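Household chore robots

A household chore robot is a machine meant to do the small jobs people do at home: clearing worktops, loading the dishwasher, folding the washing, putting the shopping away. I've looked after this entry on the Skitville home technology wiki for a while now, and the question I get more than any other is whether you can have one yet. My short answer is no, or at least not one I'd leave alone with my crockery. The longer answer depends a lot on which chore you mean.

What already works

Machines that do one job have been in our homes for ages. The washing machine is a robot of sorts if you squint, and so is the dishwasher (I had a long and friendly argument with Nurhan Saraç over that, and she still wants the sentence taken out). Robot vacuums get round most floors without much help, though mine still eats phone chargers. What these have in common is that the job has been made simple for them. The plates go in a rack, the clothes go in a drum, and the vacuum only has to worry about a floor.

Tidying

Tidying is a different beast, because things are left wherever people happened to leave them. A kitchen counter might have cutlery, a cup, a bottle of hand soap and two or three things that have no business being in a kitchen at all. The machine has to work out what each one is, find a way to get hold of it and then know where it lives. That last bit is the one I find most interesting — even I don't know where half my stuff lives.

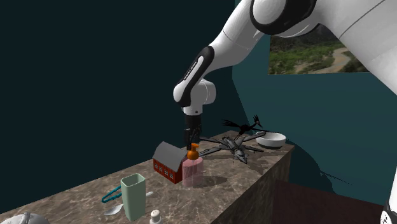
Picture: Grurari, computer simulation. Shared with the Skitville wiki.

A soap pump is a good one to think about. With the gripper coming straight down like this, the first thing it meets is the orange pump head, and a pump head is made to move when you push it. Take hold a bit lower and you've got the bottle itself, but then the fingers need room, and there's a little red barn standing right beside it. You or I would just reach in from the other side without thinking! A tool for the arm has to be given that sort of choice, or learn it.

A lot of the practice is done in simulation, where nothing gets broken and you can put everything back with a click. Soap that leaks, labels that peel and handles that are greasy are much harder to fake, so a robot that does well on screen can still come unstuck in a real kitchen.

The shop floor

Shops and stockrooms are a bit further along, mostly where the boxes are all alike. Sunee Sriwong, who ran the stockroom at Tolinetti, told me their arm coped nicely with some 200 kinds of carton and then sulked for a whole March over bags of rice. Soft, saggy things are still a pain. So are clear ones, which cameras often struggle to see properly.

Folding and washing up

Folding can be done, slowly. I watched a Nguyen machine take 3 minutes over a single towel and I was thrilled, but I wouldn't want to wait for it to do the sheets. Washing up by hand is further off, with wet plates, hot water and bits of stuck-on egg all at once. See also: Dishwashers; Robot vacuums; Grippers.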